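Best way to start a swap shelf for children's books?
Posted in Reading & Books by Plindach

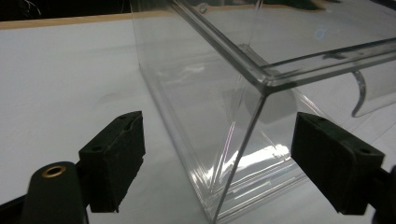 A clear box on a white tabletop.

I'd love to start a book swap for the primary age children on our estate, and I'm so excited that I've already got 86 books in the spare room! Mostly picture books, plus a long run of pony stories and some joke books. The community room will let me have a corner from September. My worry is that the good ones will vanish in the first fortnight and I'll be left with old annuals. Do you make people bring one to take one? And do you sort by age, or just let them dig?

Derkent
2 replies · 781 views

Stamen
Oh, do it! We've run one next to our village shop for years and it's still my favourite part of the week. We dropped the one in, one out rule early on – the children who most wanted a book were often the ones with none at home to bring. Yes, some never come back, but people clear out their shelves and leave whole bags, so it evens out.

Don't put everything out at once. I'd start with half and keep the rest back, then add 12 or so each week so there's always something new to spot. Face a few covers outwards as well, particularly the picture books, because small children don't read spines. I gave up on ages (my nine-year-old wouldn't go near anything marked 5–7, even when she wanted it) and now I do picture books low down, chapter books above, and facts and jokes in a crate at the side. The crate is always a mess and always the busiest bit.

A sticker inside the cover saying where it came from is lovely too. One of ours came back with four children's names written under it!

Cao
joke books go first every time, hide some. also check for scribbles before you put them out

Plindach
Thank you both, this is brilliant! Going to hold back the pony books and get some stickers ordered tonight.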